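Building a Hand-Held Gripper at Home
Handout 4: Finger linkage, pads and first garment trials
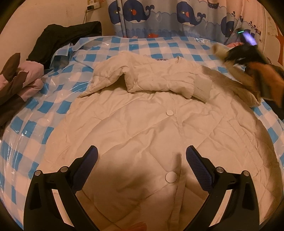

Photo: Flurnine workshop notes, Unit 4

Scope

Handout 3 ended with the printed body and the trigger. This unit covers the two fingers, the pads and the first recordings on clothing. The tool has no motor. The operator's hand closes it, and the camera on the body records the finger opening along with the work surface. The arm (Unit 7) will later repeat the motion with a powered copy of the same fingers.

4.1 Linkage

Each finger rides on a hinged linkage. On the tool in the photo the pivot screws show on both sides of the body, two per side. Tighten each screw until side play disappears, then back it off until the finger swings under its own weight. Check that both fingers reach the center line together. If one arrives early, the cloth is pushed sideways before it is gripped, and the recorded grasp point is wrong.

4.2 Pads

The Farkia pad set is cut to the finger face and glued along the full length. A cross-hatched surface, as on the blue pads shown, is preferred for cloth. Smooth pads slide on nylon shells. Clean with a damp rag only; solvent lifts the edges.

4.3 Garment trials

Padded clothing is harder than flat cloth. A quilted panel compresses before it resists, so the operator tends to close too far. Begin with the garment face-up and the fingers open above the front placket, one snap button between them. The button gives a fixed point that can be found again in the recording.

Leave creases in. A sleeve folded back across the chest is a valid starting state and should be logged as such. Glossy plastic under the garment is also permitted, but note it on the sheet: highlights disturb tracking, and the lower garment edge may slip.

Record 100 grasps per garment. In the September run, 79 were usable on the first pass. Most rejects came from fast hand motion near the start of the clip.

4.4 Logging

Files go to the Osaditz folder, one per grasp. Enter garment type, starting state, surface and lighting. Dim rooms need a longer exposure, so move the tool more slowly.

For Unit 5: bring the finished fingers, the log sheet and one padded garment. Read the Lacson notes on camera calibration, sections 1 and 2.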